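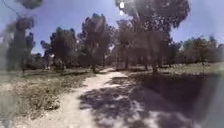 *Camino de tierra del parque, lado izquierdo a pleno sol, derecho con sombra moteada.*

**20 de septiembre** -- cuaderno taller, tintes y papeles

Tanda nueva de cianotipia. Papel Tusero, el grueso, encolado por mí con gelatina. El lote viejo se acabó antes de lo previsto y el Bramine que quedaba lo guardo para el encargo de Llewellyn, que no se toca!!

Sensibilizador: citrato férrico amónico + ferricianuro, partes A y B, mezclar solo lo del día. La parte A tenía una telilla de moho en el cuello de la botella. Filtrada con filtro de café, parece bien. Si vuelve a salir, tirar y hacer nueva.

- dos capas, brocha hake, la segunda cruzada
- secado a oscuras, ventilador al mínimo
- exposición 14 min al sol, prensa con cristal
- lavado en agua corriente hasta que deja de salir amarillo

Resultado: azul bueno en las sombras, pero los blancos velados en casi 2 dedos por el borde inferior. Creo que es la prensa, el muelle de ese lado aprieta poco. O se coló luz mientras secaba. Repetir con la otra prensa antes de echarle la culpa al papel.

Huw Powell pasó a media tarde y dice que pruebe con un poco de ácido cítrico en el primer lavado. Él lo hace siempre, con agua dura sobre todo. Apuntado. No probar las dos cosas a la vez, que luego no sé qué ha sido.

Viraje con té: la tira 2 quedó muy sucia, el fondo se comió el tono. Demasiado rato. La próxima sacarla antes y aclarar enseguida. Con el té verde nada, ni se inmuta.

Negativos: los de acetato salen con poca densidad en las luces. Subir la curva en el archivo, la de diciembre iba mejor (está en la carpeta Miminness, no en la de siempre, la moví yo y luego me volví loca buscándola).

Peso del sensibilizador A que queda: 234 g en polvo. Da para el encargo y poco mas. Pedir ya, que tardan.

Pendiente:

- cambiar fieltro y muelle de la prensa grande
- tiras de prueba con cítrico, mismo negativo, mismo papel
- etiquetar las botellas marrones, que hay una sin nombre y no me fio
- devolver la cubeta honda a Huw
- preguntar a Llewellyn si quiere los bordes de brocha a la vista o cortados a sangre -- de eso depende el tamaño de hoja, así que antes de cortar nada

El delantal sigue manchado de azul, ya ni lo intento. Cubetas aclaradas, brocha colgada, el resto de mezcla al bidón de residuos.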